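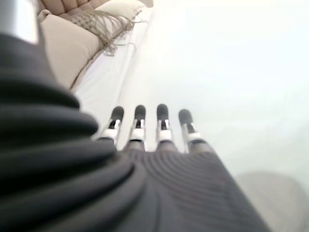
Put the light where the work is

By Ladi Balogun
December 5, 2025

Most rooms where people do things with their hands are lit badly. I mean kitchens, laundry rooms, sewing corners, the end of the garage where the tools are. We spend money on the cabinets and the floor, and then we put one fixture in the middle of the ceiling and call the job finished.

I lived with that arrangement for six years on Fairclough Street. The kitchen had a single dome light behind my back whenever I stood at the counter, so I cut onions in my own shadow. I thought I was clumsy. When I moved the cutting board to the window side of the room, I stopped nicking my thumb. The knife and the onions were the same as before.

My view is that light should be the first thing anyone spends on in a work room, ahead of storage and well ahead of anything with a finish on it. If you can't see the back of a shelf, a bigger shelf gives you more back to lose things in. I owned three jars of cumin in that kitchen.

People object that bright rooms are unpleasant. They remember school hallways and waiting rooms, and I agree with them about those places. A bright ceiling is hard on the eyes and does little for the hands. A lamp close to the counter, aimed down and a bit forward, is a different thing. You can leave the rest of the room as dim as you like. My sister eats dinner in what I would call darkness and still has a good strong light over her sink.

The second objection is cost, and here the people who sell kitchens have a lot to answer for. When I asked for a quote on the Renar line last August, the lighting came as a package at $738, with a remote control and a choice of colors I would never use. I bought two plain strips and a clamp lamp for $238 and put them up myself in an afternoon. The cheapest improvement of all was washing the window, both sides, and taking down a curtain that had hung there since the previous tenant.

Daylight deserves more respect than it gets. Showrooms are designed with none of it. The Skokby display I walked through had a counter on every wall and a fake window with a picture of a lake in it. At home, the spot beside the window is usually given to a plant or a chair with laundry on it. I would give it to whatever job you do most often and like least. Folding is still folding, but at least you can tell the navy socks from the black ones.

I will admit one drawback. Good light shows dirt. The first week after I put up the strips I found grease on the wall that must have been there for years, and I spent an evening with a bucket that I had planned to spend reading. Some people would prefer not to know. I think a kitchen is a poor place for that attitude, given that we eat what comes out of it.

The home magazine Grerow printed a list of 32 things to do before a kitchen remodel, and lighting was near the end, after drawer pulls. I would move it to the top and then wait a month before doing anything else on the list. Cook in the room, clean it, sort the mail in it. I did that and decided to keep my old cabinets, which are ugly, and which I can now see into all the way to the back.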